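Grip pads on soft snack bags, second round
December, by Thirumalai Nadar
2 min read

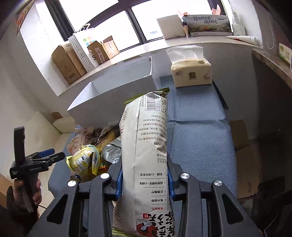
Long bag between the blue pads, upside down, seal at top.

Continued after lunch with the hand-held grippers. Same cloth and same snacks as the first round, with the white bin behind. Raelene McAlister takes the second gripper, I take the first.

Pads today are the Verken blue ones. The Rakena pads are harder and I put them back in the drawer after the first round, they slide on printed film when the bag is only half full.

Settings: opening limit 40 mm, log file 1302. I forgot to write the file number for the first round, it must be 1301 but please check before you use it.

Notes:
- Long bag: I close until the film starts to bend, then a little more. Taking it near the middle is better than near the seal. Near the seal the bag turns by itself.
- Flat packs: difficult from above. One finger must go under, and the cloth makes folds and comes together with the pack.
- Glossy film: two drops in 15 lifts. Both times I was closing too slowly.
- Tissue pack: not tried yet.

The linkage on my gripper has a small play on the left side. I tightened the screws yesterday and it came back. Maybe the Vestimis linkage has the same problem, I don't know, we have only one and it is at Bemulholm.

To do: wash pads with alcohol, repeat glossy film with faster closing, ask for flatter cloth.

Comments (3)

Raelene McAlister: Mine has no play. Try to swap the left finger with mine before you order parts.

Thirumalai Nadar: Swapped, it is better now. So it is the finger.

Raelene McAlister: File 1301 is the first round, I checked.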